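Kumbridge long bench and Zasterley ceiling frame, two months in

I promised I'd come back to this once we'd put some hours on the bench, and a bunch of you have been nudging me, so okay, let's go. We moved the workshop into the Cirach building in May and the first thing we needed was somewhere to work that wasn't two folding tables shoved together (if you've ever lost a tiny spring down the gap between two folding tables, you know my pain). I went with the long bench from Kumbridge in white, and their suggested partner for it, the Zasterley frame, the white metal one that hangs from the ceiling so you can bring your stuff down from above.

The bench was 600 dollars. The frame and its brackets came to almost 1,000, and yes, I know, the thing that holds the things cost more than the thing you work on. I went back and forth on that for a week.

Assembly first. The bench is easy! Legs, rails, top, done before lunch. The top is 98 inches long and comes in one piece, so measure your stairwell. We measured ours after it arrived and had a pretty exciting morning on the second landing. The bolts are all the same size, and they give you a decent wrench, not one of those bent bits of wire that chews up your knuckles.

The frame is another story. The bars are fine and the brackets are fine, but the instructions assume you have a perfectly flat ceiling and arms like an orangutan. Page four shows a bracket facing one way and page five shows it facing the other. Page five is right. Please write that on your copy now. You also want somebody who knows what they're doing to look at your ceiling before you hang anything from it, and budget for that, because it isn't in the box and neither are the ceiling anchors.

Once it was up, though, I was sold. I'd lived with clutter at elbow height for years and I had no idea how much room it was taking up. We lined the bench up with the frame over it, left the old wooden cabinet with the dark red panels where it was (it weighs a ton and I'm not moving it twice), and ran a fat black cable overhead. White bench, white frame, white pillar... it does look a little like a dentist's office. The cabinet helps.

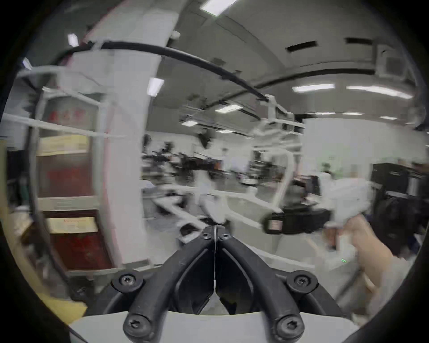
A reader wrote in after my first post to say the white top would be a mess inside a month, that pencil marks and marker never come off a light surface, and that I'd be wishing I'd bought the gray one. Fair worry! I had it too. Pencil comes off with a damp cloth. Marker takes rubbing alcohol and a bit of elbow grease, and there's one red streak near my end that I've stopped fighting with. But small dark parts show up on white like you wouldn't believe, and I drop a lot of small dark parts, so I'd buy the white again. If you do a lot of staining or painting, sure, get the gray.

Things I don't love. The bench feet adjust, but only a tiny bit, and our floor has a dip that used up every thread of one of them. It wobbled until I stuck a rubber pad under it. There's no shelf underneath unless you pay 63 dollars extra, which feels stingy on a bench this size (I paid it, I'm weak). And there's nothing on the frame meant for cables. You'd think a frame that hangs over a workbench would come with a few clips! I bought a bag of the Tsao hook-and-loop ties and they do the job, so add those to your cart while you're at it.

Comfort-wise, the height suits me for standing and is a touch high for sitting on a regular chair. We ended up with stools. The front edge is rounded over just enough that it doesn't dig into your forearms, and I noticed that more than anything else in the first week.

Would I buy both again? The bench, yes, in a heartbeat. The frame, yes if you own the place or have a landlord who's relaxed about holes. If you rent month to month, get the bench by itself and put the rest of the money toward good lights.

Bench gets four and a half out of five, frame gets four. I've asked Kumbridge about the mix-up on page four and I'll add a note if they write back.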